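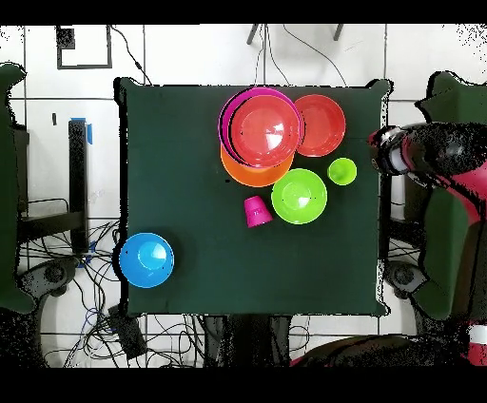

Bowls and cups on the green cloth, before sorting

Hi all,

Sorry for the slow answer, I've been meaning to get to this since Friday and then the week got away from me. Quoting the original so people can follow:

> Does anybody on the list have a good system for mixed plastic tableware?
> We inherited four big totes of the stuff when the Brukstead hall closed
> its kitchen, and I'd guess there are nearly 200 pieces. Every color there
> is, no two sizes the same, and the lids (if there ever were lids) are long
> gone. We use it for the summer picnics and the kids' lunches. Right now
> it goes back in the totes any old way and we spend the first half hour of
> every event digging for cups. Do you sort by color or by size? And does
> it bother anybody else when bowls get stuck together?

Oh boy, does it ever! We have the same problem over at Abdella, only our pile came from three different kitchens, so I feel your pain. That little batch at the top has pretty much every headache in it.

Color or size: I was a color person for years. It looks so nice on the shelf! But look at the greens. There's a big lime bowl and a small lime cup, and if you sort by color those two end up together and they have no business being together. The cup rattles around in the bowl, you set another bowl on top, and the whole tower leans. Same with the magenta, one bowl and one cup. So now I go by shape first (cups in one tote, bowls in another), then by size inside the tote, and color can land wherever it wants.

For the bowls, I nest them biggest on the bottom and I stop at six. The red one sitting in the magenta one is what I like to see, a bit of rim showing so you can get your fingers in. When two bowls are the very same size they grab each other, and that's where your stuck ones come from. I alternate if I can, one of this kind and one of that, even if it makes an ugly stack. For a pair that's already stuck, put some ice water in the inside one and stand the outside one in warm water from the tap for a minute, then twist. Don't pry with a butter knife, I've got the cracked rims to show for that one.

Cups I stack in sleeves, 13 to a sleeve, and before you ask, there's no science to it, that's how many fit standing up in the totes we bought from Zeseck. I used to lay them sideways and they rolled all over the place in the car.

The other thing that helped a lot was doing the sorting on a cloth. Ours is dark green and the bright colors really pop on it, so you see right away what you've got, and things don't skate around the way they do on a bare table. Do a small batch at a time, eight or ten pieces, get those into their stacks, and then dump out the next lot. I tried doing a whole tote at once and gave up around lunchtime with bowls on every chair. And keep things in from the side! The blue bowl in the picture is a little over the left edge, and that's the spot where somebody's hip always goes.

Oh, and make sure it's all bone dry first. We packed ours damp one June and the smell when we opened those totes, well. I washed every last piece twice.

Somebody else (I think it was on the Jurach thread?) asked about labels. Masking tape on the short end of the tote, big marker, "CUPS" or "BOWLS BIG" or "BOWLS SMALL." We tried the fancy stick-on pockets and they fell off in the shed.

One question back at you: did your totes come with any plates? We're short on the small ones and I'd happily trade bowls for them. I have so many bowls. I can bring a box to the next swap if you're going.

Let me know how it goes, and if anybody has a trick for tomato sauce stains I'm all ears. Baking soda did nothing for mine.

Take care,
the bowl lady at Abdella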